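Chapter 4
Bowls, Jars, and Other Containers

Before a kitchen cabinet can be put in order, you need to know what is in it. Most households own more containers than they use. When Naomi Wanyama surveyed homes in Ravotdale for her housekeeping course, one family of five had 204 bowls, jars, tubs, and lids in a single kitchen. Over 80 of the lids fit nothing else in the house.

This chapter covers how to sort containers by material, how to read the marks on them, and how to store them so that the ones used every day are easy to reach. Metal pans are covered in Chapter 5.

4.1 Looking at the Underside

Start by clearing a table and taking the containers out one shelf at a time. Turn each piece over. On ceramic ware the underside often tells you more than the front does. It may carry a maker's stamp, a pattern number, or a note about ovens and dishwashers. Stamps can be pale and hard to read, so work in good light and tilt the piece until the mark shows.

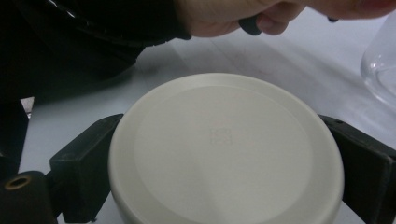 Figure 4.1 A cream-colored piece with a faint stamp near the middle of its underside.

Look next at the ring the piece stands on. A rough ring will scratch a glazed bowl stacked beneath it. Put a paper towel or a circle of felt between the two. If the ring is chipped, set the piece aside for the repair box described in Section 4.5.

Copy any mark you can read into your inventory sheet. If you can't read it, write "mark unclear" and go on to the next piece. Do not scrub at a stamp to bring it out. Some are printed over the glaze and will wear away.

4.2 Glass Jars

Glass jars are sorted by the mouth, not by the height. Two jars of very different sizes may take the same lid, and keeping them together saves a good deal of hunting later. Measure straight across the opening in millimeters and write the number on a strip of tape. A jar with a mouth wider than 60 mm is easy to fill with a scoop. Narrower jars are better for liquids and need a funnel.

Run a fingertip lightly around the rim, then check the threads below it. A jar with a chipped rim should not be used for food. Screw on a lid and see that it turns smoothly and sits level.
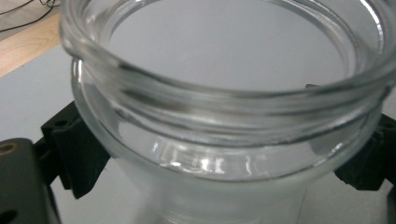

4.3 Matching Lids to Jars

Lay all the lids out flat, with the inside facing up. Group them by width first and by color or brand second. Try each group on one jar of the same measured size before moving on to the next.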